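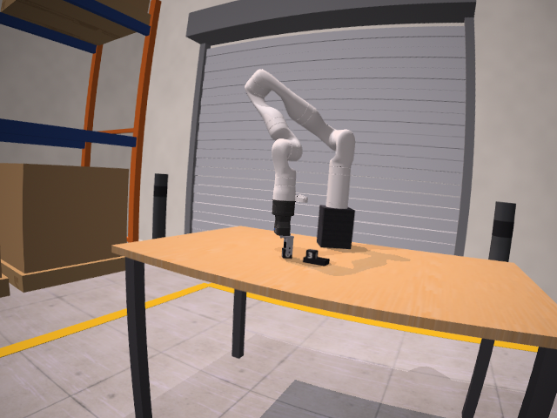 Moving the desk out of the bedroom

I've finally done it. After going on about it since the spring, I have moved my desk out of the bedroom and into the little back room, and I've now had a whole winter's worth of opinions in the space of a month. So, a long post, sorry. Put the kettle on.

The back room used to be where things went when I couldn't decide about them. Bags of curtains, a fold-up bed with one bad leg, a box of leads for phones I no longer own (why do we all keep these?). It took me a Saturday and most of an evening to clear, and I made two trips to the tip at Banville before they shut. The man on the gate told me the queue had been out to the main road that morning, so I felt quite smug about turning up late.

Size of the desk first, as I got this wrong the last time. I wanted something deep. My old one was so shallow that the screen was practically on my nose, and every time I wrote anything by hand I had to put the keyboard on the bed. I measured the alcove, measured it again, and then got a secondhand one from Agudelo, the house clearance place behind the station. It was £82, and they wanted another £18 to deliver it. I paid. I have carried a desk up a hill before and I'm not doing it again!

It's a bit scratched on one side, and I rubbed it down and gave it 2 coats of oil, leaving the window open overnight in between. The tin said four hours. The tin was wrong, or my back room is colder than wherever they tested it, because it was still tacky at breakfast.

What's got better

Sleep, mainly. I used to lie there looking at the little light on the charger and thinking about an email. Now I shut a door on it. I also eat lunch in the kitchen like a normal person, and I've started reading again before bed, only a few pages, but still.

The light's nicer than I expected too. It comes in from the side in the mornings and by the time it gets round to the screen I'm usually ready for a break anyway.

What's got worse

It is freezing. It's November and there's one tiny radiator, which sits behind the door and warms the door. I've got a blanket, thick socks and a hot water bottle on my lap, and I've been looking at heaters, but the running costs make me wince. A friend swears by a heated cushion so I may try that first.

The wifi is patchy as well. It drops whenever somebody uses the microwave, and I've been cut off in the middle of two calls. I might run a cable under the landing carpet if I can face lifting it.

And I miss the bedroom window a bit. You could see right down to Fekevness from there on a clear day, and now I've got next door's fence and a very fat pigeon.

Still to do: a shelf above the desk, a proper lamp, and something on the floor, as the boards are draughty. I've seen a rug I like but it's £364 and I'd only spill tea on it. If anyone knows a decent way of filling gaps in old floorboards without it all cracking by summer, please leave me a comment.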